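Night Desk Clerk, the Celtholm

The Celtholm is a 36-room guesthouse that has been taking in travelers since 1828, and for most of that time somebody has had to sit up with the keys. We are looking for the next somebody.

The shift runs from 10 p.m. to 6 a.m., 4 nights a week. You will check in late arrivals, answer a telephone older than most of the guests, and set out the breakfast cups without waking the couple above the kitchen. Between two and five very little happens. Bring a book. Our last clerk, Remo Fiore, got through all of the Russians and has left us to become a dentist.

You should be able to:

Stay awake. We mention it first for a reason.

Add up a cash drawer and get the same answer twice.

Tell a guest that the bar is closed, and go on telling him.

Reset the boiler. Elsa Keskinen will teach you. It takes one evening and some patience with Elsa.

A second language is welcome. Hotel experience is fine but we have hired people with it before and they kept wanting to fold things.

Pay is $600 a week, with supper. The kitchen decides what supper is. There is no uniform, though Ghassan Aoun, who manages the place, has views on sandals.

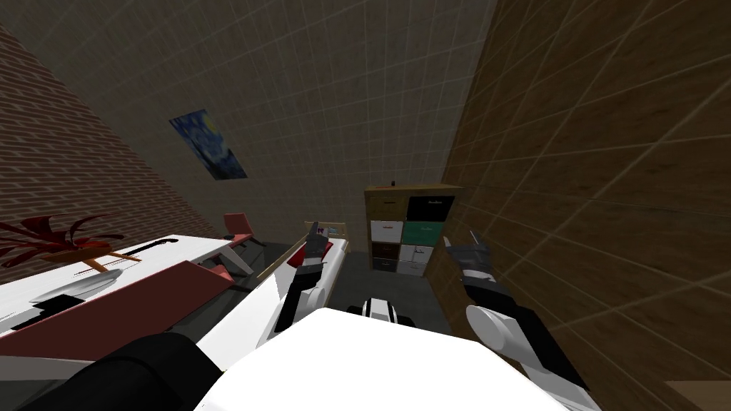
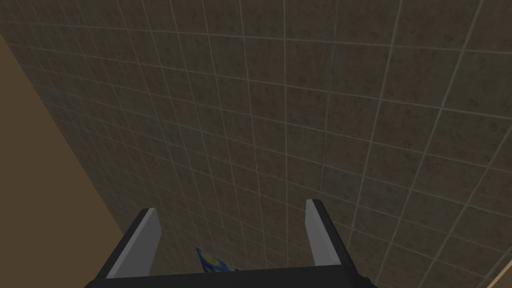 To apply, write to Ghassan at the front desk by the end of March. One page is plenty. Tell us where you have worked, when you could start, and what you would do about a man in a bathrobe who has locked himself out and can't remember his room number -- it comes up. Please don't call after midnight to show initiative. Interviews are held in the evening, and there will be coffee, which you should get used to.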